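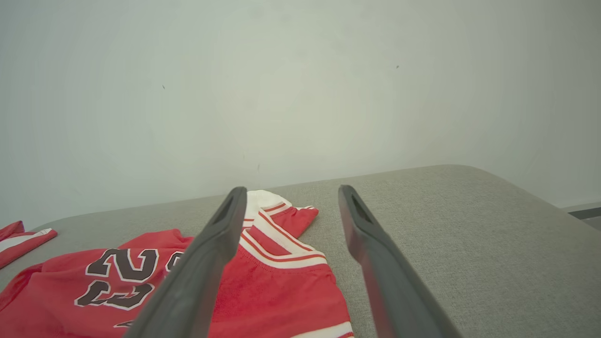
Clothes thread, as promised.

1/ So I stopped buying clothes in February. I'd finally added up the bank statements for the 12 months before that and the total was $855, and I could name maybe a quarter of what it went on. The rest was tops. Just... tops.

2/ Rules I made up on the spot: socks and underwear are allowed, gifts are fine, thrift stores are NOT a loophole (I know myself). Shoes only if a pair dies completely. My winter boots are making a real effort to die, for the record.

3/ The first month was mostly unsubscribing. I was on so many store lists! One of them, Collton, sent me three "we miss you" emails in one week and the last one had a coupon in it and I did stand in my kitchen reading the terms. Deleted it. Then went and got it out of the trash. Then deleted it again.

4/ Biggest change so far is that I mend stuff now. Badly. My neighbor Štefánia Murín used to do alterations and she showed me how to sew a button on with a little thread shank so it doesn't pull. I'd been sewing them flat my whole life and wondering why my coats looked grumpy.

5/ She also says most people wash everything too hot and too often. I've switched to cold for pretty much all of it, and jeans get washed when they smell like something. My sister thinks this is disgusting. My sister is not in charge of my jeans.

6/ Things I miss: the package showing up. It was never really the sweater – it was having a thing to open after work. I've been ordering library books to the branch by the bus stop and picking them up on the way home, and that gets me most of the way there.

7/ Things I don't miss: returns. The tape, the label, the line at the drop-off place, the guy ahead of me with 12 boxes. I had a refund from last fall that I never even sent back for. It's still in the bag. It's a jumpsuit. It doesn't zip.

8/ People keep asking what I'm going to do about the wedding in the summer. I'm wearing the green dress again! It's a great dress, I've had it forever, and the bride has already told me she doesn't care as long as I show up before the food does.

9/ If you've got a good way to get deodorant marks out of black cotton, please tell me. I've tried vinegar, baking soda and a pair of old tights, and the tights are winning so far. Will add more when the boots give out.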